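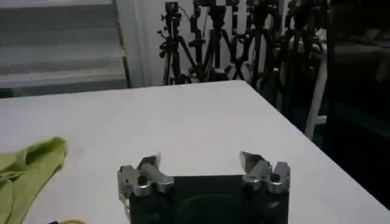 ## Sourdough, week four

Apr 18, 2020

The starter finally doubled overnight. I had been feeding it with plain white flour from the back of the pantry, and it mostly sat there and smelled like paint. Elspeth Gunn told me to switch to rye for a few days, so I ordered a bag from MacAulay and waited for it to show up. Two feedings later there were bubbles all the way down the jar.

I now keep 40 grams of starter and feed it once a day, after breakfast. The recipes I read wanted me to keep far more than that and throw most of it out, and flour is hard enough to find right now. The extra goes into pancakes.

The bread itself is still uneven. Loaf one was a brick. Loaf two was better but had a big hole under the crust -- Idrisa says I shaped it too loosely. For the third I used 300 grams of water to 4 cups of flour, which I know is mixing two systems, and it came out dense at the bottom and fine everywhere else. I ate it toasted with butter for three days.

I should buy a kitchen scale that works. The old one shuts itself off while I'm pouring, and I lose my place and start guessing.

Other changes this week:

- Moved the jar to the top of the fridge, where it's warmer.
- Started baking in the heavy pot with the lid on, then off for the last part.
- Cut back the salt a little. Too far, I think. I'll put it back.

Boonsong sent me his flatbread recipe, which uses the discard and needs no oven. I'll try it before the next loaf and write down the amounts if it works.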